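Chapter 7
Knits, Naps and Piles: Sorting Household Textiles

In this chapter
The difference between a knit and a pile fabric
How surface texture affects sorting and folding
Why small knitted items are handled apart from bedding
Reading a printed fabric before washing it

Most of the cloth in a home is handled many times a week, and very little of it is looked at closely. Socks go into a drawer, a bed cover gets pulled straight, and a shirt lands on a chair. Chapter 6 dealt with fibers and where they come from. Now we turn to what has been done with the fiber once it is yarn, and how that shows in the finished piece.

A knit is made of loops. Each row of loops hangs from the row before it, and this gives the fabric its stretch. Ribbing is a knit in which raised and sunken columns take turns across the cloth. It pulls in when released, so it is used at cuffs and sock tops. A sock that has been stretched many times over the heel can lose some of this pull.

A pile fabric has a base cloth with short fibers standing up from it. Plush and velvet are both pile fabrics. The pile leans one way, called the nap, and a hand passed against it leaves a darker track. Pile also picks up lint from softer, fuzzier pieces laid on top of it.

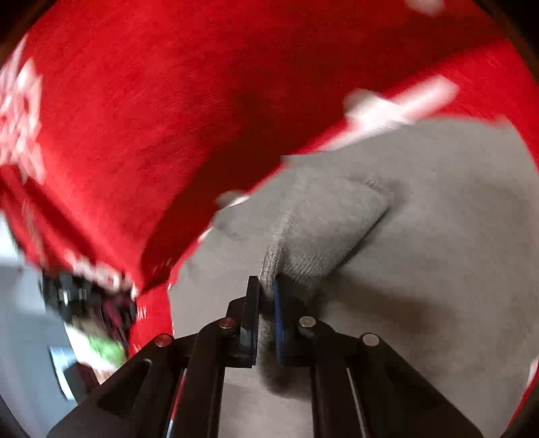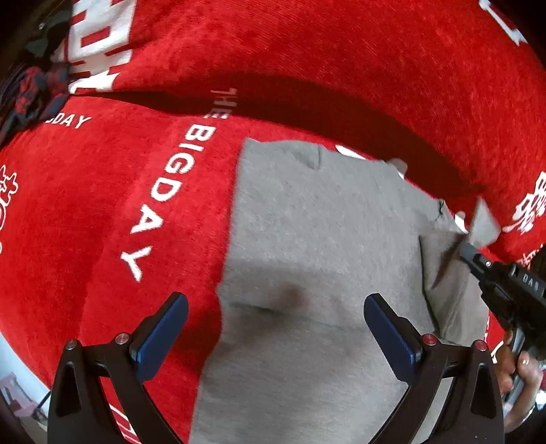 Figure 7.1 Gray and red fabrics during sorting. First picture: a gray knitted sock held by its ribbed part. Second picture: a gray cloth on red plush with white printing.

Printed pile needs some care. The print sits on the tips of the fibers, and rough brushing wears the edges of the letters first. Turn a printed cover face in before washing, and keep it away from zippers and hooks.

Sorting is done by surface first and color second. Put the knits in one group, the pile fabrics in another, and the flat woven pieces in a third. Within each group, separate strong reds from grays and whites until you know that the dye holds. The test for this is given in Section 7.3.

For the exercises you will need a hand lens, a ruler, and the Haslinger swatch set used in Chapter 6. If your set is missing the plush sample, any short-pile scrap will do.

Key terms: loop, rib, pile, nap, base cloth, colorfast

7.1 Looking at a Knit

Lay a sock flat and smooth it without stretching it. Place the lens over the leg, above the heel, and find one column of loops.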